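Mistamska Open Day
Pre-opening safety check, Room 2, simulated arm demonstration
Date: 2019-08-28
Checked by: Quang Bạch
Area: 3,186 sq ft, visitor limit 70

1. Exits and walkways
Both exits clear and unlocked from inside: OK
Exit signs lit: OK
Visitor route marked on floor: OK, tape lifting at the second corner. Pressed down, needs replacing before the November visit.
Stroller and wheelchair turning space at the demo desk: OK after the brochure rack was moved to the hall.

2. Power and cables
Extension cords rated for load: OK
Cords off the walkway: NOT OK at first check. Projector cord ran across the route. Rerouted along the wall and covered. OK at recheck.
Workstation vents clear: OK
Power strip switch reachable by the presenter: OK

3. Demo software
Simulation starts from the desktop shortcut: OK
Wrist view showing on the visitor screen: OK
Gripper open at start: OK
Reset key returns the arm to start: OK, takes roughly 2 minutes if the room is reloaded too. Presenter should talk through it or visitors start pressing keys.

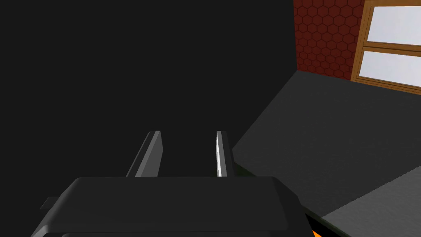 Item 3, wrist view. Fingers open, nothing held.

4. Visitor controls
Joystick fixed to desk: OK
Keyboard out of visitor reach: OK, on the pull-out shelf
Stop button labeled: NOT OK. The label from the Postel visit was still on it and says "Pause." New label printed.
Comment: the stop button only halts the simulation. Presenters should say so, as the real arm in Room 1 has its own stop and visitors go from one room to the other.

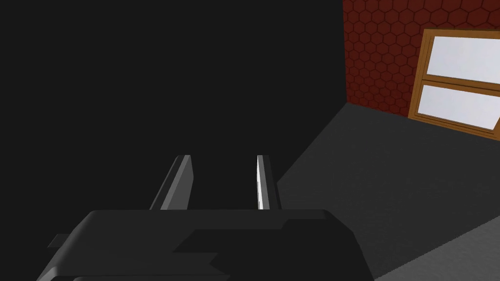 The visitor screen is bright enough with the overhead lights on, so please leave them on. At the last event they were turned off for the show and people could not see the step by the door.

5. Screen and seating
Screen stand locked: OK, both casters
Bench 2 steady: NOT OK, one loose leg. Removed from the room.
Flashing or strobing on screen: none seen during the check
Sound level: OK. Keep it under the level of the hall announcements.

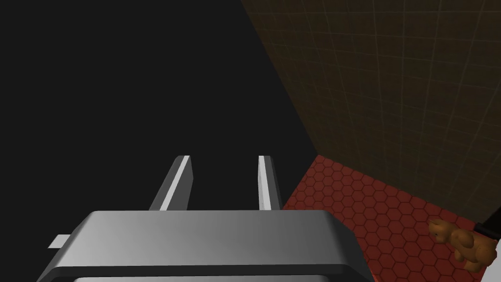 Item 6, wrist view. Brown plush toy on the red tile, to the right of the gripper.

6. Presenter briefing
Colombo team briefed on exits and headcount: OK
Grorkonura team briefed: not yet, arriving late. Must sign before taking a shift.
Young children at the joystick with an adult only: sign posted
First aid kit: OK, under the sign-in table

Result: open with comments. Outstanding: floor tape, bench leg, one briefing.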